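Stenditz Household Automation Working Group
Minutes of meeting held May 16, 2021

Present: Charoen Sriwong (chair), Lamai Tanasarn (minutes), members for Meesuk, members for Stunden, two observers from the Cusine test kitchen.
Apologies: none received.

Minutes of the last meeting were accepted with one correction. Under item 3, "cleared the table" should read "cleared the counter". Lamai has fixed the copy on the shared drive.

1. Matters arising

The question left over from last time was whether the group is ready to tell members that a robot arm can be trusted with ordinary kitchen tidying. Charoen said he would like an answer by the end of the meeting, even if the answer is no. Agreed to take items 2 to 5 first and come back to it.

The letter to the Stunden shop owners has not gone out. It will wait for item 5.

2. Simulated counter clearing

Lamai reported on the simulated kitchen. The set-up is a single arm with a two-fingered gripper beside a marble counter. The chores on the list are standing up a fallen item, moving small items away from the edge, and putting one named item where it is asked for. The rendered kitchen lets the group try the same chore many times without breaking crockery, and the limit for this round was set at up to 1,000 attempts.

Discussion was mostly on the vase. It is plain white with a round body and a short neck, and it was put on its side close to the front edge of the stone. Members for Meesuk asked why this counts as a hard case, as a child could do it. Lamai said a person would steady the vase with one hand and lift with the other. The arm has one gripper, and the body of the vase is wide and curved, so the choice is between pinching the neck and trying to get the fingers around the body. With the neck out past the stone, a small push the wrong way puts the vase on the tiles.

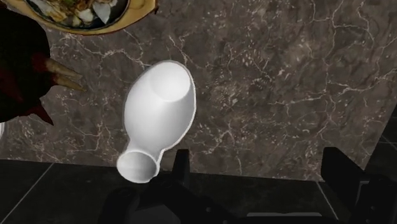 3. What counts as done

There was a long discussion on scoring. At present a run is marked as done if the named item ends up in the named spot. Members for Stunden said this is too generous. In a shop, an item put in the right spot with three others knocked over is a job for somebody else to fix.

Points raised:

Time should be written down for every run, including the failed ones. The last round only kept times for the good runs and the average looked better than it should have.

A run where a person steps in should be marked as failed, even if the person only pressed pause.

Plates with food on them should be treated as full for scoring. Tilting a plate is a fault whether or not the simulator shows anything sliding off. Charoen was not sure about this and asked that it be tried for one round only.

Glare off polished stone and dark floor tiles may affect how well the camera picks out edges. No one had figures on this. One of the Cusine observers said their own real counter is matte and they would be glad to lend it for comparison.

Agreed: a run is done when the named item is in place, nothing else has been moved more than 50 mm, and no one has stepped in. Lamai to write this up on one page.

4. Small items

The next chore is the salt shaker. Charoen chose it because every kitchen has one and because it is small enough that the gripper has to come down in nearly the right place. He noted that the trouble is usually with the neighbours. A clear counter is easy, but kitchens are seldom clear, and the toaster, the bowl and the bottle all limit the way in. An arm coming from above has more room than one coming from the side, though the elbow still needs somewhere to go.
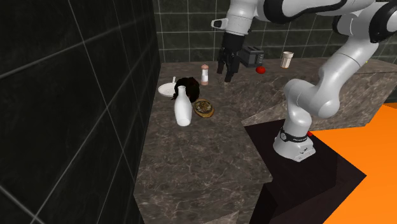
Item 4: arm over the counter, gripper open just behind the salt shaker.

Members for Meesuk asked if a softer pad on the fingers would help with the tomato. Lamai said the simulator does not model bruising, so it would tell us nothing useful. That test has to be done on real fruit. Cusine offered a tray of seconds for the purpose, with thanks from the group.

A question was asked about paper cups. An empty one crushes easily and a full one spills, and from outside they look the same. Agreed to leave cups off the chore list until the scoring has settled down.

5. Shop-floor chores

Members for Stunden gave a short report on what their shops would want. The first choice is facing up shelves at closing, meaning pulling stock forward to the front edge. The second is wiping down the counter. They are less interested in unpacking boxes, as staff do that quickly and the boxes are never the same twice.

They pointed out that most of their aisles are 900 mm wide, which leaves little room for a fixed pedestal and a customer at the same time. Charoen said a fixed arm behind the counter might be the better place to start. One member said her staff already have enough behind the counter to trip over — this was noted.

There was some disagreement over cost. Meesuk members felt that a machine which does one chore slowly overnight could still be worth having. Stunden members said someone would have to stay in the building with it, at least in the first year, and that wages for that person should be in any sum the group puts forward. Agreed that they should be.

The letter to shop owners will now say that the group is testing, that it has nothing to recommend yet, and that owners should not hold off hiring on our account.

6. Back to item 1

Charoen asked for views on the main question. The general feeling was that an arm can do single, well-defined pick-and-place jobs when the counter is laid out in a way it has met before. The group does not yet have results it would put its name to for a counter that a family has just left. Wiping, folding and anything with liquid in it have not been tested by us at all.

Lamai asked that the wording be kept plain, as last year's summary was quoted in a way that made it sound like a yes.

Agreed wording: "Not yet for general tidying. Possible for single items under supervision. To be looked at again in October."

One member for Stunden asked for it to be recorded that she would have left out the second sentence.

7. Actions

Lamai: one-page scoring rule, sent to members before the next round of runs.
Lamai: re-score the previous round under the new rule so the two can be compared.
Charoen: letter to Stunden shop owners.
Charoen: arrange loan of the matte counter from Cusine, including who pays for the van.
Members for Meesuk: list of 12 household chores in order of how much people dislike doing them.
Members for Stunden: floor plan of one shop with the counter marked.

8. Other business

The projector cable is missing again. If you have it, please bring it back.

Next meeting date to be sent round by email.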